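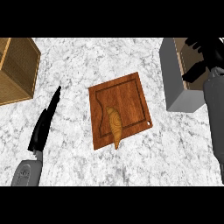
Simulated cutting task: knife in the left gripper, right gripper open.

Search this wiki Go

Losach Rule

The Losach Rule is a voluntary code for robots that handle blades in kitchens. It asks for up to 5 checks before a cut, first in simulation, then on a real worktop. Farnier and Ollbridge have adopted it. Evidence that it prevents injuries is thin: the 400 trial runs usually cited were all simulated, and a rendered knife cannot hurt anyone. The February revision left this gap open.

22 October 2022, by the Robotics Desk

Related items
Torres blade guard
Ollbridge test kitchen
Simulation as safety evidence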